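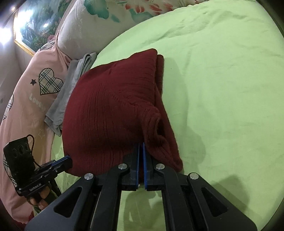
Sweater season is over (I think)

Friday, April 17, 2020

So I finally did it. I pulled all the winter knits out of the closet and folded them on the bed, one at a time, with the radio on and a cup of coffee going cold on the windowsill. It took me most of the morning and I regret nothing!

The dark red ribbed one is my favorite and also the biggest pain to fold. It's so thick! Thin sweaters will lie down and behave, but this one wants to be a pillow. I do the usual thing – sleeves across the back, sides in, then up from the hem – and I still end up with a fat bundle that has a curl of knit poking out at one corner. I've stopped fighting it. It goes on the bottom of the pile, where the others can squash it.

I bought it in November at the little secondhand place in Plarkbridge, for 13 dollars, and I wore it practically every day until March. My friend Blandine says I should roll my sweaters, and I tried that last year, but the rolls came undone in the bin and I had to start all over. Also, never hang a heavy knit. I did that to a gray cardigan once and it grew shoulders like a linebacker.

Before anything gets packed I check the cuffs and elbows for thin spots (two sweaters went straight into the mending basket, sorry, future me) and go over the pills with one of those little combs. Everything was washed last weekend and dried flat on towels all over the living room floor, so we were stepping over sleeves for two days.

The bins slide under the bed, and I put a cedar block in each one. Last spring I forgot the cedar and, well, let's not talk about the green turtleneck.

Next up is the sock drawer, and I'm a little scared of it. I'm leaving one sweater out on the chair too, in case it snows again. Has anybody found a good way to store scarves? Mine are in a grocery bag right now and I'd love some ideas – leave me a comment!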